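Punder vaccine cooler bag, two summers in
Posted 2023-04-08

I bought the Punder to carry a month of injections from the pharmacy in Linow to my kitchen, a trip of 44 minutes if the bus is in a good mood. The injections want to stay between fridge-cold and slightly less fridge-cold. The bus, last July, wanted to be a greenhouse.

The bag cost me 315, which for a zip and two gel packs takes some nerve. For that you get a hard inner box, a shoulder strap and a little display on the lid that shows the temperature inside. My old Kunelska bag had no display, and I was a calmer person for it. Now I check every three stops.

It does hold its temperature. Packs frozen overnight, lid shut, it stayed in range for 15 hours on my counter. The leaflet promises 23, in very small type, presumably measured in a cave. 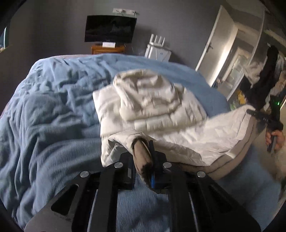

White puffer jacket with a brown cuff, on the bed.

Winter is the part I hadn't planned for. Cold bags are sold to keep heat out, and the leaflet has one line about frost, telling you to avoid it. Thanks. In January the display slid toward freezing on the walk home, and a frozen dose goes in the sharps bin, as the nurse at the Begum clinic has told me more than once. I now leave the gel packs in the fridge instead of the freezer from November on, and the readings have behaved.

Complaints. The strap buckle digs in. The alarm for a warm box is the same beep as the alarm for a low battery, so you get to panic about both. The lining picks up a smell of old lunchbox and has to be wiped with the lid propped open by a spoon.

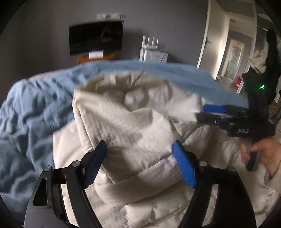
White quilted duvet, bunched up.

Spare gel packs are sold only in pairs and only by Punder, and the ones from the supermarket are a finger too wide. I tried. The lid popped open outside the bakery.

Would I buy it again? Yes, with a sigh. If you live next door to your pharmacy, get the Kunelska and keep the change. Four stars, one off for the beep.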